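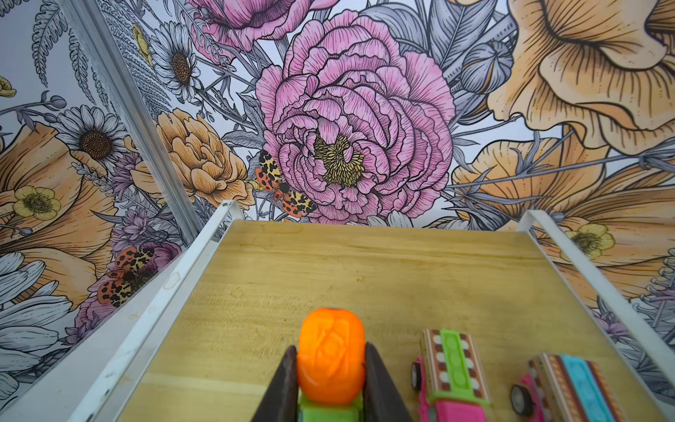
3.2 Materials and surface

Figure 1. Toy cars on the pale wooden work surface. An orange part with a rose-like relief is seen above a lime-green car body; two cars with pink lower bodies and striped side panels stand to the right. White metal rails border the surface on the left and right.

The sorting material was a mixed stock of small toy cars, kept by the Werkham toy library and lent for the study in June. The stock had been assembled over several years from donations, and no complete maker's list was available. Items were therefore described by visible features alone. Three were recorded for every car: the color of the lower body, the pattern of the side panel, and the color and relief of the uppermost part. These are referred to below as body, panel and top.

The stock held 74 cars. Of these, 60 entered the main series and 13 were set aside for practice. The remaining car had a cracked axle and was withdrawn before the first session.

Figure 1 illustrates why a single color term was not sufficient. The two cars on the right agree in body color and in the color of the wheels, which are black, and both have a striped side panel. They differ at the top, which is lime green on the nearer car and turquoise blue on the farther one. A sorter working by body would place them together, while a sorter working by top would separate them. The green of the nearer top also recurs in the body of the third car, so that the same color appears at two different levels. Pairs of this kind were coded as crossed pairs and were analyzed separately (Section 4.1).

Relief was coded in three classes: plain, ribbed and figured. The turquoise top in Figure 1 is ribbed, and the lime-green top beside it, with its rounded segments, was placed in the same class. The orange part, with its molded pattern, is figured. Two coders classified all tops independently. Disagreements were limited to worn pieces on which the relief had become shallow, and these were settled by touch under the procedure given by Bergþóra Þórarinsdóttir in the Grumska handling protocol.

The work surface was flat, light in color and faintly grained. Small dark marks on the wood were left in place, as sanding would have changed the friction between sessions. Metal rails bounded the surface at the sides and served as a reference for the position of each car. Position was logged as left, middle or right, and orientation as facing toward or away from the sorter. Finer measures were tried in the pilot and dropped, as the cars rolled slightly when a neighboring piece was put down.

Cars were laid out in the order given by the Plinik list, a shuffled sequence prepared before the first session and used without change. Adjacent cars were allowed to stand side by side but not to touch. Where a sorter pushed two cars into contact, the contact was noted and the layout was not corrected until the trial had ended.

3.3 Sorting instructions

Sorters were asked to put together the cars that belonged together. No feature was named, and the number of groups was left open. The wording followed Dalsgaard, with the word "vehicles" replaced by "cars" throughout.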